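Household Handling Tips: Preparing Garments for Recording

Guidance for home contributors to the Plivetti folding collection

Contributors are asked to read the following notes before beginning a set. They apply to all clothing recorded for the Bárány learning programme, whether the arm is guided by hand or from the Muron controller.

Choosing garments

Select items that have been laundered and are fully dry. Empty every pocket and fasten all buttons and zips. A set should contain garments of different sizes and weights — a basket made up only of T-shirts teaches the system very little about anything else. Heavily starched items should be left out.

Preparing the table

Use a plain, light covering and pull it smooth before the first attempt. Wipe away lint with a damp cloth and allow the surface to dry. Curtains should be drawn if sunlight moves across the table during the session.

Recording attempts

Each garment is to be recorded 24 times. Change the starting position after every attempt by turning the garment or moving it to another part of the table. Pauses of more than 2 seconds should be avoided once the fingers have closed on the cloth. Attempts in which the cloth slips are to be kept and marked as such; they are of value in training and should not be deleted. A complete set consists of 200 attempts, and contributors who wish to continue may submit up to 300.

Care of the gripper

Clean the fingers with a dry Rultex cloth at the end of each session. Solvents must not be used.

Children's shorts and other short garments

Examples of short garments remain fewer than the programme requires, and children's clothing is particularly welcome. Lay each pair flat and begin with the grasp at the hem, where the cloth offers a definite edge. Gathered elastic, as on the waistband of the denim pair with the embroidered basketball player, does not lie as evenly as a stitched hem and should be recorded as a separate group of grasps. Embroidery may be left uncovered. Note in the log whether the front or the back of the garment faces upwards — back pockets are the simplest guide — and enter the fabric type in the same line.
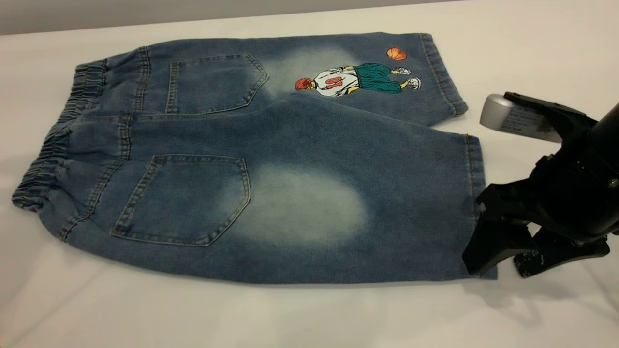
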